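4.2 Soft Goods in Lived-In Bedrooms 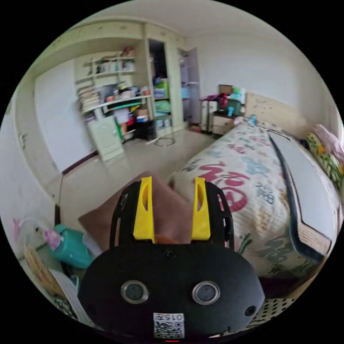
Figure 3. Handling a brown cushion beside a bed, seen from the hand-held gripper. The two yellow fingers are set apart, with the cushion between and behind them.

The bedroom portion of the Caldeira set contains 1,092 demonstrations recorded in 58 homes. Residents were asked not to tidy before a session. As a result, most rooms resemble the one in Figure 3, where open shelves are full, the nightstand is covered with small items, and a coiled cable lies on the tile floor in front of the closet. Earlier work on household tidying has largely relied on staged rooms with clear floors and a short list of known objects. We consider the difference important to any claim that a machine can do this work.

Cushions were chosen as the first soft item for two reasons. They are found in nearly every home, and they tolerate a poor grasp better than clothing does. A cushion held by one corner will usually still reach the bed. A shirt held the same way often drags or unfolds, and the rest of the task must then be replanned. The cushion task therefore gives a generous estimate of current ability.

We trained two policies on the same demonstrations. The first, Nalta, predicts short sequences of hand motion directly from the wrist view. The second, Sosus, adds a separate step that selects a grasp point before any motion begins. Both were tested on a fixed arm in homes that did not appear in training, with 121 trials per policy. A trial was counted as complete when the cushion rested fully on the bed and no other item had been moved from its place.

Sosus completed more trials than Nalta, and its advantage was greatest when the cushion and the bedding were close in color. On heavily patterned quilts the two policies performed about equally well. Most failures in both cases came after a sound grasp. The arm lowered the cushion too early, caught the side of the bed, or brushed an object on a nearby surface. Grasping alone is a weak measure of whether the chore can be done.

Speed remains a further limit. Both policies paused often near the bed edge, and neither approached the pace of the people who recorded the demonstrations. Under the Sanell scoring rules, which deduct points for idle time, these pauses cost more than dropped cushions did. Section 4.3 repeats the comparison with folded towels.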